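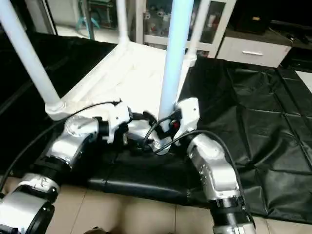
Skommont Publishes Results of Two-Arm Gripper Comparison

LIRNUNBERG, May - Skommont has released the results of a comparison of two finger types and two arm controllers for light assembly work. The test program used a pair of matching arms working over a black sheet laid out in a furnished room. The full report covers 322 trials and is available from the company on request.

Each trial asked the arms to hold a light part with upright legs or poles near its corners. The left and right grippers closed low on the part, near the joints, and held it while the controller ran a fixed set of small moves. A trial counted as a pass if neither gripper slipped more than 12 millimeters.

Bare fingers did well on round tubes and less well on flat or tapered legs. Padded fingertips slipped less on both, but they took up more space next to the corner fittings and were slower to seat. The report lists closing force, slip and seating time for each pairing.

The Prikero controller, which shares force readings between the two arms, had fewer failed holds than the Liem controller, which runs each arm on its own. The gap was widest when both grippers held the same part at once. With one arm idle, the two controllers gave nearly equal results.

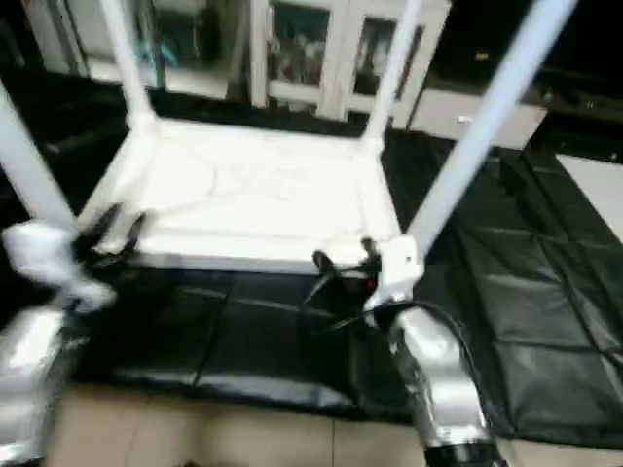 Ratih Wibisono
Test Engineer, Skommont

"Glossy white parts were the hardest for the cameras," said Wibisono. "We ran 16 exposure settings before we settled on one, and we would still like a better answer for bright plastic."

Cable routing was also logged. A loop left too long at the wrist can catch on a pole - the report gives a maximum length for each arm position.

A second round will repeat the trials with heavier parts and a wear test of some 3,000 grip cycles per finger set. Trial logs and controller settings will be sent with the report.

Contact: Endang Mandagi, Skommont press office, Lirnunberg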